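Section 3. Making up the guest room bed

Kukside Guest House, room-keeping guide
Revised Sunday, September 15, 2024, by Tsehay Gebremichael

The old version of this section ran to nine pages, and most of it came from a leaflet that arrived with the duvets. I have cut what I could not see the use of. Where I have left in a step I doubt, I say so.

3.1 Before you start

Open the window. The leaflet claimed that airing a bed for 60 minutes makes it fresher for days afterwards. I have never been able to tell the difference between an hour and the time it takes to do the bathroom, so do the bathroom.

Check the linen label. Bromero sheets go on the large beds and Pan sheets on the singles. They look the same when folded, and the labels fade.

Note: The Jerkidthorpe laundry asks for linen to go back unknotted. Please stop tying it up in the bottom sheet.

3.2 Stripping back

1. Take the pillows off and put them on a chair, never on the floor.

2. Turn the duvet back from one side only. If you haul the whole thing off, you will spend longer getting it straight again than you did on the rest of the bed.

3. Look over the bottom sheet on the side you have opened. Creases can be pulled out. Marks mean a change of sheet, however faint. "It will be under the duvet" is how we got the complaint in April.

4. Do the same from the other side.

Caution: The duvets on the large beds are bulky and slide once enough of the weight is over the edge. Fold the loose part back on to itself and keep a hand on it. Ama Mahama suggests a clip. I have tried the clip and it lasted until I turned round.

3.3 Bottom sheet

5. Fit the two corners at the head first, then the two at the foot. The leaflet says to work in diagonals. Try it if you like -- I found no improvement, and a good deal more walking.

6. Smooth from the middle outwards with the flat of your hand. A few faint wrinkles are acceptable. Nobody is to iron a sheet on the bed, whatever Florante Dizon tells you about the hotel he trained in.

3.4 Pillows

7. Shake each pillow down into its case and square off the corners.

8. Set one flat against the headboard and lean the other up beside it. Guests are supposed to find this welcoming. I suspect they move both straight away, but it does let you see at a glance that the bed has two.

Note: Do not karate-chop the tops. It leaves a dent and looks silly.

Caution: Upholstered headboards mark easily. Keep spray bottles away from them, and wipe wall switches and fittings with a cloth that has been wrung out well.

3.5 Duvet

9. Take the folded part by its two corners and walk it back across the bed. Do not throw it. Throwing bunches the filling at one end.

10. Lay the top edge just over the bottom of the flat pillow.

11. Even up the overhang. It should look level from the door. You do not need the tape measure that used to hang in the linen cupboard.

12. Pat down the high spots. A quilted duvet will keep its creases and ridges, and no amount of patting makes it lie like a tablecloth. The leaflet promises "a perfectly flat finish in 3 strokes". Jonalyn Villanueva and I gave it more than 80 one slow morning and were no nearer.

Turned-back side, before steps 9 to 12:

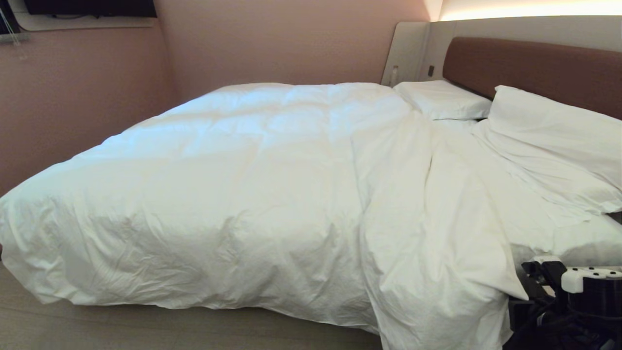
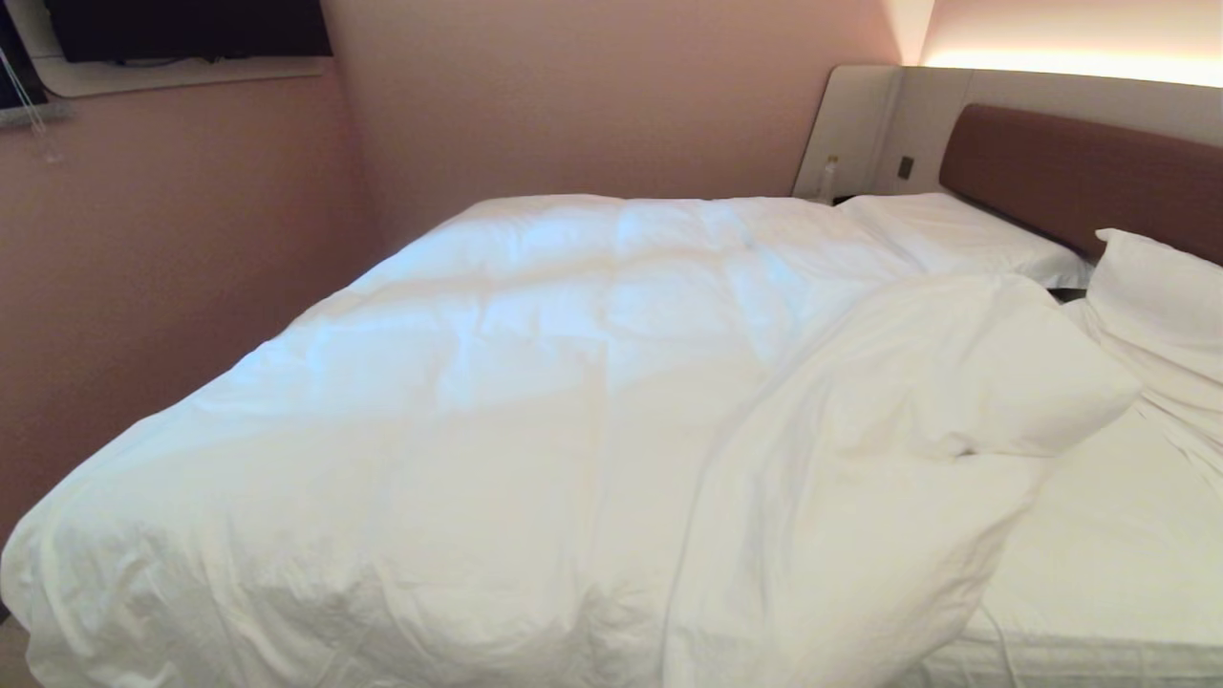 Fig. 3a and 3b. Duvet folded back on the right, bottom sheet exposed, both pillows at the headboard.

3.6 If it still looks wrong

Lopsided duvet: check that the inner has not twisted in the cover. Find the corners by feel before you start tugging.

Sheet riding up at a corner: wrong size, usually a Pan on a large bed. Go back to the label.

Anything else: ask Abenezer Abdella, who keeps the spare linen list and will want to know which room.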